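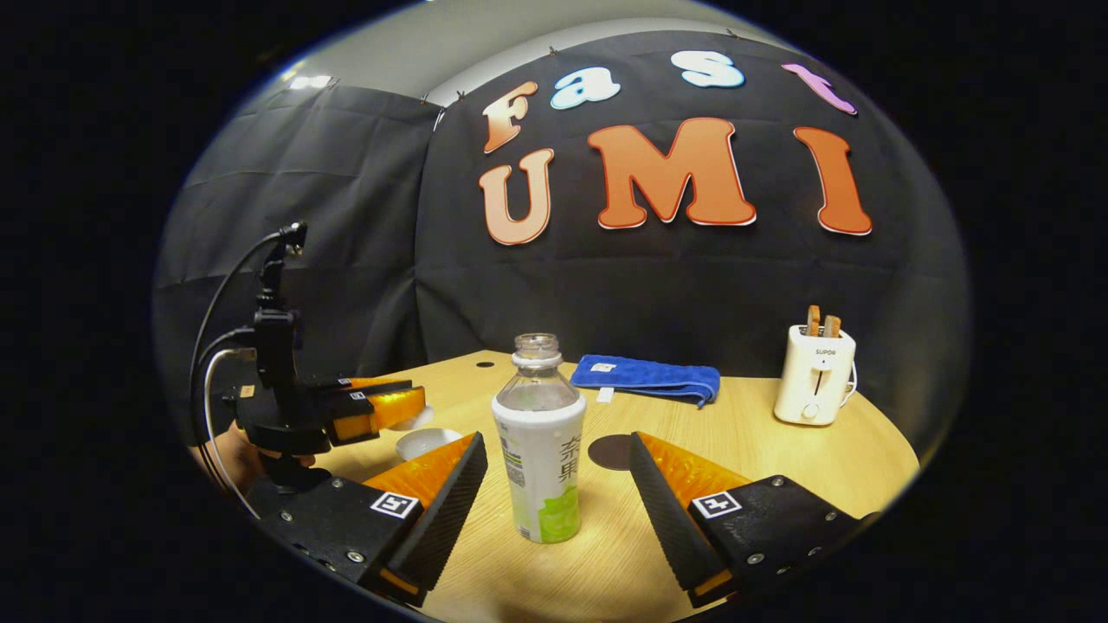
Two-finger hand grippers at a breakfast-service table, with bottle, folded towel and two-slot toaster.

Trikden hand-held gripper set
Product code family: Trikden H
Supplied by Lenness

Overview

The Trikden set is used to record manual tasks at the bench where they are normally done, so that a fixed arm can later be taught the same tasks. The operator holds one gripper in each hand and carries out the job through the fingers. Recorded motion is passed to the Tiêu software package, which prepares it for the arm controller. No programming is done at the bench.

The set is sold to hotels, staff canteens, catering contractors and light assembly shops. It is intended for sites where the work changes too often to justify conventional fixturing — breakfast service, tray make-up, linen sorting, sample packing.

What is in the set

Two hand grippers, left and right
Two finger pairs, standard pad
One spare finger pair, standard pad
Cable harness and strain relief clips
Marker card and calibration sheet
Transport case
Tiêu licence, one workstation

A table, backdrop and task objects are not included. Customers are advised to use their own crockery, bottles and appliances. Motion recorded on substitutes transfers poorly to the real item, particularly where weight or surface finish differs.

Specifications

Finger opening, maximum: 9 cm
Recording sessions per licence: 300
Continuous recording, per session: 40 minutes
Workstation memory, minimum: 56 GB
Operating position: standing or seated
Finger pads: replaceable, screw-fixed housing
Storage: dry, indoors, in the case

Preparing the work area

Choose a table with a matte top and clear it of anything not used in the task. Plain dark fabric behind the table improves tracking of the finger markers. Lighting should be even across the work area. Route cables away from the operator's forearms and secure them before the first session.

Appliances may be left plugged in if the task requires it. Any heating appliance must be treated as live throughout, and the pads must not be brought into contact with heated surfaces. Standard pads are not rated for food contact. Items handled during recording should not be served.

Effect on staffing and duties

Most enquiries we receive from site managers concern labour. The following is drawn from the installation at Trarkel, a contract caterer which moved part of its morning set-up to an arm cell in April.

Recording was carried out by the existing breakfast crew. Each task was demonstrated by the person who ordinarily did it, during paid hours. Giang Vũ, shift supervisor, assigned the sessions and kept the task list. She reports that the crew disagreed over the correct order for setting a tray, and that the matter had to be settled before recording could start. The agreed order is now the site's written procedure, for people as well as for the arm.

After commissioning, repetitive placing of bottles and folded linen was transferred to the cell. Filling, food preparation, allergen checks and guest contact remained with staff. Start time for two positions moved from 4:30 am to 5:15 am. No position was removed, but the duties of both were rewritten and now include restocking the cell, clearing faults and recording new tasks as the menu changes. A higher pay classification was sought for this work and granted at the second request.

Some difficulties should be noted. Staff found the grippers tiring in the first sessions and asked for shorter blocks than the maximum stated above. The cell is slower than an experienced worker on mixed trays. When it stops, trays are set by hand, and the crew must stay in practice to do so. Giang Vũ rosters one manual morning each week for this purpose.

Lenness recommends that duties, break times and pay classification be discussed with employees before the set is ordered. Recording depends on the co-operation of skilled people, and poor demonstrations give poor results at the arm.

Training

Operator training takes half a day and is held at the customer's site. Topics are grip, pace, marker visibility, re-recording a failed attempt and pad replacement. Supervisor training covers session naming, review and deletion. Recordings are stored on the customer's own workstation and can be deleted individually.

Maintenance

Wipe pads and markers with a dry cloth after each session. Check housing screws weekly. Replace a marker if it is scratched or lifting at a corner — a damaged marker will cause position errors that are hard to trace afterwards. Do not immerse any part.

Ordering

The set is made to order. Quotations are issued by Lenness on receipt of a task list and a sketch of the work area with dimensions. Spare pads, markers and harnesses are stocked and may be ordered separately under the Trikden H code.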